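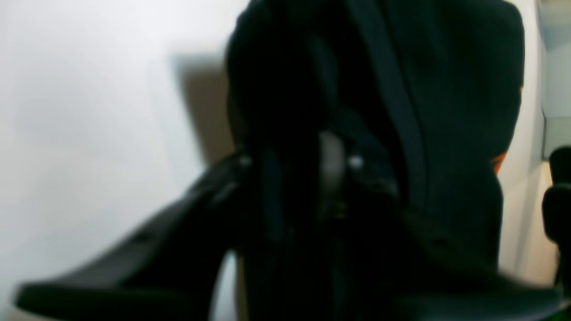
Elumard has confirmed that its puzzle adventure Drornach will be released for home computers in March, with console versions to follow later in the year.

The studio announced the date on Tuesday in a short statement to players registered for its newsletter. It also confirmed that a public trial of the game will open at 6pm the same evening and will remain available for 12 days. Progress made in the trial may be carried over to the full version.

Drornach is set in the flooded port of Coste, where the player takes the part of a harbour clerk asked to trace a missing ship. The finished game contains 40 chapters, each of which can be replayed with a different set of clues. Elumard had earlier planned to issue the story in separate parts, but has withdrawn that plan and will sell the game as a single purchase.

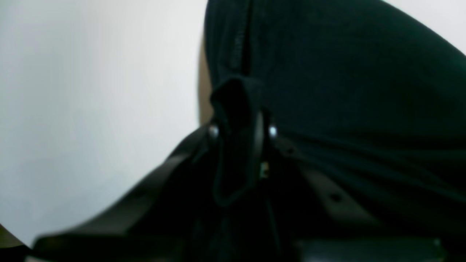
Liesl Koller, the director of the project, said that the change followed a closed test in which 215 players took part.

"Players told us that they did not wish to wait between chapters," she said. "We have used the additional time to join the chapters together properly, and to rewrite the ending."

The test also led to several smaller changes. Text size can now be adjusted at any point, the map may be kept open during conversations, and the timed sections - which a number of testers found too strict - can be switched off in the settings menu. Saved games from the closed test will not work with the public trial.

A boxed edition, limited to 700 copies, will be sold through the online shop Etano. It will include a printed map of Coste and the soundtrack on disc. Orders are restricted to one copy per customer, and the shop has said that it does not expect to receive further stock.

Prices for the standard and boxed editions will be published when the trial opens.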